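Speaker notes: Mirani, a kitchen arm built in a shared workshop
Zahira Liem, 2023-04-20

Slide 1. Simulation first. I bought the arm second-hand and had nowhere to bolt it down until June, so the model came before the bench.

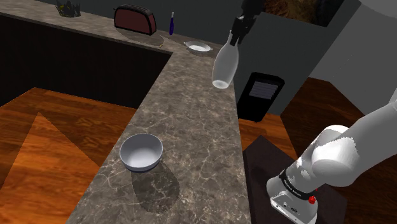 The bench in the workshop is plain timber. I kept the marble in the model anyway, as the polished surface gives the vision code more trouble. Pause here. Ask who has tried to pick up glass.

Slide 2. Task. Grip a bottle by the neck, lift, tilt over a bowl, put it back upright. No liquid is modelled. A pour counts if the neck ends up over the bowl and the bottle is still in the fingers.

Slide 3. Numbers. 500 runs with the stock grip settings, 79 dropped bottles. Most drops came during the tilt. The neck rolls between the fingers once the weight moves off centre. Don't read out the table, it's in the handout.

Slide 4. Fix. Slower wrist, firmer grip, and grasp lower on the neck. Next 200 runs are logged in the Skaken folder. I haven't finished sorting them, so no figure tonight. If asked, say the drops now happen mostly at put-down.

Slide 5. Mounting. The pedestal is steel, 820 mm high, welded at the workshop. Bolt holes were drilled to match the base plate. Mention that the first set was out by a hole width and had to be slotted.

Slide 6. Software. Planner is Brolari, my own fork, colour thresholds in a text file. Translucent bottles still confuse the depth estimate. Current workaround is to store the bottle's starting position and skip detection.

Slide 7. Still to do. Cable guide at the elbow. Emergency stop within reach of the bench, wired separately from the arm controller. Padding for the fingers.

Questions. Leave the parts list on screen. Handouts are on the chair by the door.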